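3.2 Reading habits among home tarot users

We asked members of the Ako mailing list to keep a diary of every tarot reading they did for themselves between March and 27th July. Of the 248 people who signed up, 200 returned a usable diary. Each entry gave the question asked, the layout used, and whether the reader looked up card meanings in a book.

Most entries were short. A single card drawn in the morning was the most common reading, and the three-card layout came second. Only eight diarists used the full Celtic cross more than once a week. This agrees with Matsuda and Siu, who found that long layouts were kept for birthdays, moves and changes of job.

Readers who had owned a deck for many years wrote less about fixed meanings and more about how a card made them feel. Several kept their deck wrapped in cloth between readings and gave this as part of the practice.
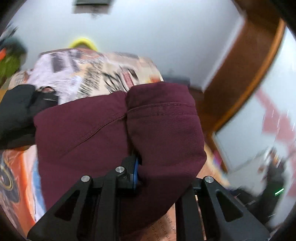
Figure 2. Folded maroon fabric with a stitched seam.

Reversed cards divided the group. Newer readers tended to turn them upright and read them as normal, while older hands treated them as a delay or a warning. We return to this split in Section 4.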